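Why Does Wood Have Stripes?

Hi again, curious people! I was eating toast on Saturday when I noticed that my kitchen table was covered in stripes. I've owned that table for years and never once wondered about them, so today we're going to find out where they come from.

A tree gets fatter as it grows, and it does this just under the bark. In spring there's usually plenty of water, so the tree grows fast and makes pale, soft wood. Later in the summer it slows down (by August some trees are hardly growing at all!) and the wood it makes is darker and harder. One pale band plus one dark band makes one year. We call that a growth ring.

But wait, rings are round and my table has lines! Well, think about a rolled-up jelly cake. Slice across it and you see a swirl. Slice it the long way and you get stripes. A sawmill mostly cuts logs the long way, and that's how rings turn into stripes, which grown-ups call grain. 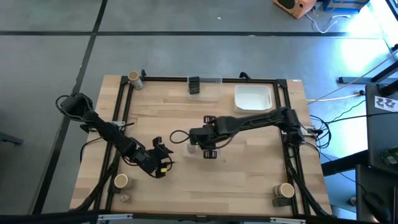

Planks joined side by side, some pale tan and some a bit browner.

Not every plank matches, even if they're all the same kind of wood. The middle of a trunk is called heartwood, and in lots of trees it's darker than the sapwood around the outside. Sapwood is the part that carries water up to the leaves, like a bundle of very skinny straws.

And then there are knots! A knot is the place where a branch used to join the trunk. The grain has to bend around it, a bit like a stream going around a rock.

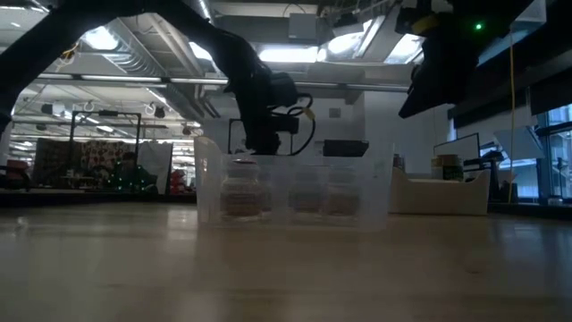
Now it's your turn to be a wood detective. Find something wooden at home, put a sheet of thin paper on it, and rub gently with the side of a crayon. If the wood is rough enough, the grain will show up on your paper. Shiny varnished wood doesn't work very well (I tried my table, and all I got was a purple smudge). An old cutting board or a fence is much better. Do at least 5 rubbings and see which one has the wiggliest lines!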